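3.2 How readers find their next romance

I should say at the start that I read the stuff myself, so I'm hardly a neutral party. Still, when Thảo Thân and I began asking readers of steamy e-book romance how they pick their next title, I was sure the blurb would come out on top. It didn't! We had over 900 replies through the Pemolon reading forum, and what people kept bringing up was the series - if they'd liked book one, they bought book two, often without looking at the blurb at all.

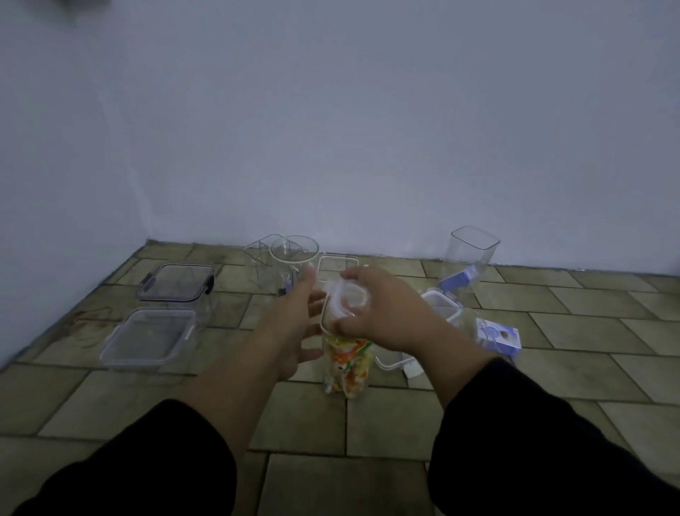
3.3 Blurbs, covers and awards

So what does a blurb do? We took 300 of them from the Galanis and Grillton lists (small presses, both very fond of doctors and dukes) and coded each one by hand. Most name the heroine's job in the opening sentence, and most stop just before the couple get together, which readers told us they rather like.

Covers were harder. Thảo and I disagreed on what counts as a "dark" cover, and we went back over the whole lot in March before I was happy with the coding.

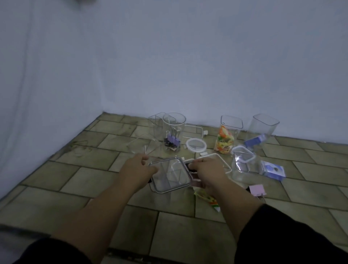
Awards puzzled me most. Small reader-voted prizes turn up all over the blurbs, yet hardly anyone in our interviews could name one. A few said they took a prize as a sign that the book had been properly edited - I do the same, I must admit. Wesudico, the review site we used for our ratings, doesn't list prizes, so we couldn't check whether winners score any higher. I'd love to see someone try it with a bigger sample, and with readers who buy in paperback too.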